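The log for the Wisby build is kept in a spiral notebook on the end of the bench, and by October it had three kinds of handwriting in it. Dörte Stüber wrote in capitals. Gregor Lennox wrote in pencil and pressed too hard. Tahmineh Shahbazi wrote only numbers, with units.

Her last entry read: *left shoulder, 685 g at full reach, drift 2 mm.*

"Two is fine," said Gregor.

"It was one last week."

He looked at the arm, which was parked. He had rented half the workshop on Kershaw Lane to build a machine that could tidy the other half, and he had promised Mireille Geagea it would be sorting parts before she raised the rent. She had raised it anyway, to 975 a month, and had been pleasant about it.

"Bolt or belt?" he asked.

"Firmware," said Tahmineh. "You loaded the Flovell build again."

"Flovell is smoother."

"Flovell rounds the encoder value. Nistance doesn't. I wrote that on page 7."

Gregor turned back to page 7. It was there, in ink, with units. He read it twice and went to find the cable.

The reflash took most of the afternoon. Dörte used the time to rewrite the pick routine. She halved the closing speed and added a pause above the bin, and she moved the approach point so that the wrist came in under the top shelf without touching it. Tahmineh checked the clearance with a steel rule and wrote it down.

At four they cleared the floor and let it run. Dörte saved the views from the head camera and pasted two prints into the notebook under the new settings.
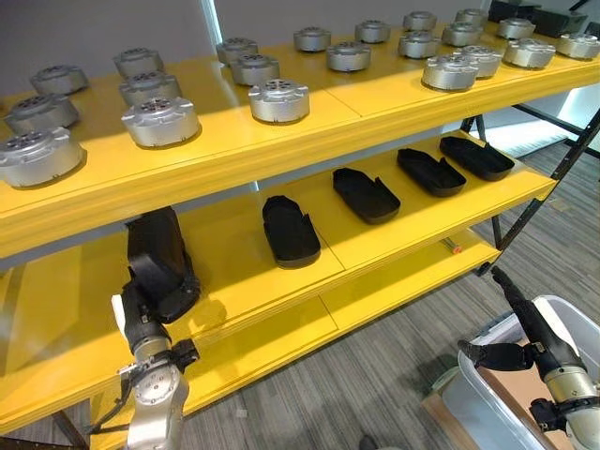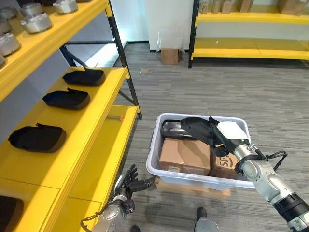 "Drift?" said Gregor.

Tahmineh had the dial gauge against the shoulder. She waited for the needle to settle, then waited a little longer.

"Under one."

He wrote it down himself, in pencil. Then he wrote *Nistance* beside it and underlined the word, and the point of the pencil broke.

Mireille came through at six to read the meter. She stood by the door with her torch and watched the left arm go out, stop, and come back.

"Is it meant to be that slow?"

"Yes," said Dörte.

"Could it sweep?"

"It has no broom routine," said Tahmineh.

Mireille considered this, read the meter and left. Gregor sharpened the pencil over the bin by the lathe. On the next clean page Dörte had already written, in capitals, BROOM — GRIP WIDTH? and Tahmineh was looking for the calipers.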